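Setting up the Skesta printer driver by hand

The automatic installer works for most people. If you are reading this, you are not most people, so let's do it the long way.

First, unplug the printer's USB cable. Windows is keen to help and will fit its own driver the moment it spots the thing. Download the Skesta package (189 MB, most of it wallpaper) and unpack it somewhere you will find again.

Open Devices, choose Add manually, then Have Disk, and point it at the folder called Drundoseck. There are 3 files ending in .inf. You want the one without "lite" in the name.

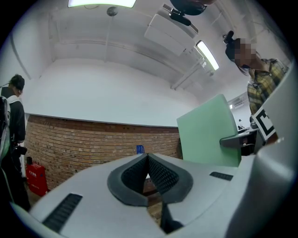

Click Next and wait. The progress bar will sit at the same spot long enough for you to make tea – leave it alone. When it asks about sharing, say no for now.

Plug the cable back in and restart. If the printer shows up twice, delete the entry marked "Copy 2" and print a test page from the other one.

Error 900 means the print spooler has stopped. Open Services, find Print Spooler, right-click and choose Restart. Error 900 again means do it again, with feeling.

Next page: scanning to a folder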